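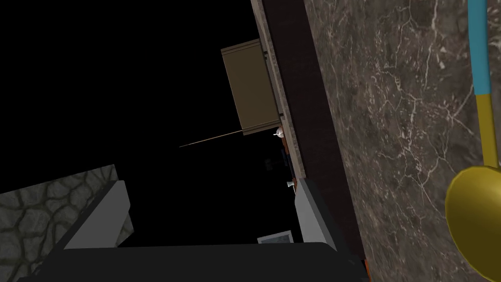 When does the night curfew on the Bovley road start?

9 pm, ends 5 am. Covers the road itself plus the villages on both sides as far as the Haddad bridge. Kalness town is not under curfew, only the checkpoint there closes.

Who ordered it?

The district security office, after the shooting at the old customs post. Two guards hurt, both out of the hospital now. The order gets reviewed every two weeks and so far it's been renewed each time.

Has anyone been arrested?

Four men held, one released. The office says the other three had handheld radios and a map of patrol times. We have asked to see the charge sheet and havent got it yet. No group has claimed it. Please don't send us names from group chats, we won't print them.

Do I need a pass to go through in the daytime?

If you live between the bridge and Kalness, yes. Everyone else shows a normal ID and says where they're going. Trucks need a pass day and night, whatever address is on the papers.

Where do I get one?

Town hall in Kalness, side entrance, mornings only. Bring ID and something with your address on it - a power bill is fine, a phone bill is not. Kids under 13 go on a parent's pass. Free. If somebody asks you for money, get the badge number and call the district office.

How many passes are out so far?

2597 as of the last count we were given. More than 800 applications still waiting, mostly trucks and farm vehicles.

I applied and heard nothing. Now what?

Keep the receipt stub. It works as a temporary pass for daytime only. Some soldiers at the bridge have been turning stubs away, the office says they've been told to stop. If it happens to you write down the time and email us.

Are phones still cut off?

Calls and texts are back everywhere. Mobile data is off from 9 pm on the Bovley side, same hours as the curfew. Taltotel customers were getting no data in the daytime either, that was fixed last week in most spots but not up by the quarry. Landlines were never touched.

What if there's a medical emergency at night?

Call the clinic first, they call the checkpoint, and a car gets waved through with its hazard lights on. Don't just drive up. Slow down well before the barrier, inside light on, hands where they can see them. Ambulances don't need a pass.

Can I still get to work for the early shift?

Shift workers at the cannery are on a list, about which we get a lot of mail. Your supervisor has to put you on it, you can't add yourself. Bus leaves the cannery gate at 4:30 with an escort. 700 people on the list right now. Other employers can ask for the same thing but only the cannery has been approved.

Are schools open?

Yes, normal hours. Evening classes moved to Saturday mornnings, check with the school.

Will they search my car?

Probably the trunk. Sometimes the whole thing. They can hold your phone while they look at the car but they can't go through it without a written order. You can ask for the officer in charge. Stay polite, it goes faster.

When will it end?

No date given. The office told us it hopes to open the road at night in December if things stay quiet, and that's all they would say.

Is this page up to date?

Last changed 2021-11-20. Rules move fast, so check the board at the checkpoint too. Corrections to Aba Aidoo at the news desk, put "curfew" in the subject line.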